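About Us – Marar Bookkeeping & Payroll

Small office. Mostly trades, cafes, a couple of dental practices.
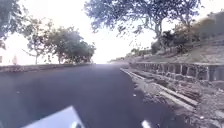 Open road, no traffic.

Who we are

Marar started in Rajeshwari Warrier's spare room with one client, a tiler who kept his receipts in an esky. Rajeshwari had done payroll for a freight company for years and was sick of the commute. The tiler told his brother-in-law, the brother-in-law told half the plumbers on the north side, and that was pretty much the marketing plan. Still is.

We look after 65 businesses now. Some are one person and a ute. The biggest has 48 staff across two sites and pays weekly, so if you ring before lunch on their pay day you'll get voicemail. Leave a message, we do ring back.

What we do

BAS and GST. Payroll, super, leave balances. Supplier bills. Chasing invoices (politely, then less politely). Catch-up work if you're behind – one bloke came to us 19 months behind and we got him sorted, so please don't be embarassed. Bring the shoebox.

Set-up for new businesses too. Flat fee of $700, covers the accounts file, bank feeds, invoice templates and two sit-down sessions so you know which button does what. Extra sessions charged by the hour.

What we don't do

Tax returns for individuals. Financial advice. Audits. We're a registered BAS agent, we aren't accountants, and we'll tell you when you need one. Happy to work with whoever you've already got. If you haven't got anyone we can give you a few names, we don't take a cut for it.

The team

Rajeshwari Warrier – owner. BAS agent. Does all the first meetings. Reads every page of an award before she'll quote on it.

Gregor Shearer – payroll. Ex-hospitality, ran a pub kitchen before he retrained, so he knows what a split shift is without being told. Talk to him about penalty rates and long service leave.

Bindu Chowdary – accounts and catch-up jobs. Part time, mornings only, back by 9 after school drop-off. Best person for anything to do with job costing.

Thirumalai D'Souza – front desk, debtors, and the one who'll email you asking for that missing fuel receipt. Again.

How it works

Ring or email. Half an hour with Rajeshwari, no charge, at our place or yours. We have a look at your file, then you get a quote in writing. Fixed monthly fee for most people. No lock-in contract, a month's notice either way. Your file stays in your name, and if you leave, it goes with you.

New clients in July, bit of a wait sorry. End of financial year stuff takes over and we'd sooner start you in August than do a rushed job. If it's a late lodgement, say so up front and we'll try to squeeze you in.

Finding us

Upstairs, above the physio. Door's on the side lane and the buzzer sticks, push hard. Parking out the back, two spots are ours, signed Marar. Can't do stairs? Let Thirumalai know when you book and we'll come to you instead.

Open 8.30 to 4.30, phones off 12.30 to 1. After hours email is fine, just dont expect an answer til morning.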